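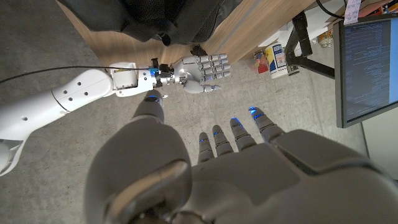

A grey left hand with the fingers fanned out.

Search this site Search
Reading time: 3 minutes

The Narngate hand is an old unit of length, once used in the market town of Narngate for selling cloth, rope and, during one bad winter, cheese. It was measured across the spread left hand, from the tip of the thumb to the tip of the little finger. Whose left hand was a matter left to the buyer and seller, who seldom agreed.

Origins

The unit is first mentioned in the Laur market rolls, where a draper is fined for hiring a boy of seven to do his measuring. The left hand was preferred as the right was needed for holding the money. Bindu Kurup has argued that the custom came upriver with rope sellers from Flondovard - a claim popular in Flondovard.

Standardisation

In time the town council ordered a fixed hand to be cut into the step of the market hall. The step wore down. A brass copy was then made and kept in a locked box, where it settled no arguments at all until the key was found the following March. Kristaps Mets, who measured the copy for his history of the market, found its two sides to be of different lengths.

Decline

Use of the hand faded once printed tape measures became cheap. Of 300 traders listed in the last market survey to mention it, 200 said they no longer used the unit, and most of the others sold eggs.

In speech

"To pay by the small hand", meaning to be overcharged politely, is still heard in the town. Hema Iyengar records a ruder form among rope makers, which her publisher left out.

See also: Laur market rolls; Span (unit)

Contact | Copyright | Back to top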